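Pre-purchase check, hand-held grippers, second set
Site walk: Dorota Wróbel. Sheet to Leszek Kaczorowski before the March budget closes.
Key: OK / FIX / HOLD (no money spent till sorted)

Did this on my feet, sorry for the spelling. Scope is the hand-held pairs only, arms are on a seperate sheet.

1. Quote on file. OK. Vimlow, 1081 per pair, cables in, freight not in. Skundley still haven't answered.

2. Spare finger pads priced. FIX. Quote says "pads as required", means nothing. Want 6 sets as a line item.

3. Markers fixed flat, not lifting at corners. HOLD. Ask if replacements come with the pair or we print our own. If we print, who cuts them.

4. Cable run. FIX. Cables drop from the grippers straight down past the operator's legs. Budget for clips or a belt loop. Also a black cord across the tiles from the low outlet on the right, needs a cover strip. Cheap, just buy it.

5. Use near sinks and food items. HOLD. Nothing in the quote about splash rating or what cleaner is safe on the pads. Can't sign for counter work till we have it in writing.

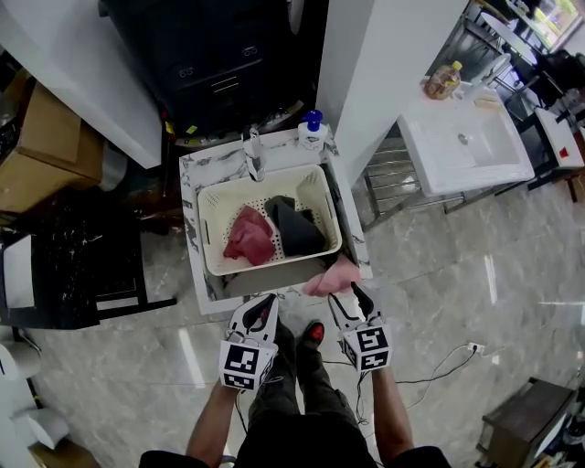

Rhydian Cadwaladr: I'd hold the whole order on item 5, not just the counter work. We paid for one lot of pads twice last year, wrong cleaner. Get Vimlow to name the product and put it in the warranty wording. And 300 for consumables is light, I'd double it.

Noted. Left at 300 for now, Leszek can argue it. Warranty wording added to the list of questions for Vimlow.

6. Wipe-down supplies within reach of the work. OK on the tabletop, cloth and pump bottle both there. No label checked, see 5.

7. Drinks kept off work surfaces. FIX. Bottle and cup on the white table. Needs a shelf somewhere else, colour doesn't matter, add to small furniture.
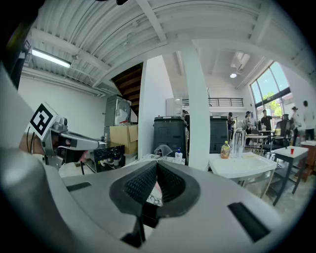 8. Storage. HOLD. Want a lockable case per pair. Hlongwane do one with foam cut to size, 9 weeks lead, so it has to go in the same order or the grippers arrive with nowhere to live.

9. Pad wear. FIX. Need a replace-by rule from the supplier, hours or grasps, don't care which. Without it I can't forecast past the first quarter. Frida Toft has the log from the old pair, will ask for it.

10. Lighting. OK. Not asking for money.

11. Bystanders. FIX. Floor tape for a work zone, plus a sign. People stand around near the windows and tables, fine, but there should be a line.

12. Training time costed. HOLD. Half a day per operator, not in anyones budget at the moment. Zdzisław Witkowska to say which cost centre.

Totals not done, waiting on freight. Dont approve 3, 5, 8 or 12 off this sheet. Rest can go to purchasing once the pad line is in.

Recheck after Vimlow reply. D.W.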